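Our simulation task for the club

Since November I am going to the robotics club in Dosden, and now I want to write a little about what we do there. My team has three members: Senga Morrison, Archie Ritchie and me. We called our project Natik. Our task is to make a two-handed robot take a fruit from one plate and put it on another plate, everything in simulation.

Archie prepared the table and Senga writes the control of the hands. My part is the data. I guide the hands myself, save each try and throw away the bad ones. Until now I have 826 tries, and about 30 of them I would show to our teacher, Mr. Ogilvie. It is slow work, but I like it more than I expected.

The thumb is my biggest problem. If I close it too early, it pushes the fruit away and I must start again. Senga thinks we should come from the side with the right hand and keep the left one open and waiting. I was against it at first - I wanted to use both hands together - but we agreed to try her way for two evenings.

The start of one try, with the fruit still on the white plate and the dragon plate on the right:

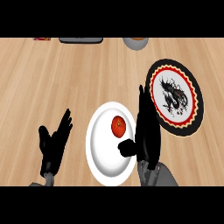 What I want to do next

First I will move the fruit to different places on the plate, then I will ask Archie for a smaller one.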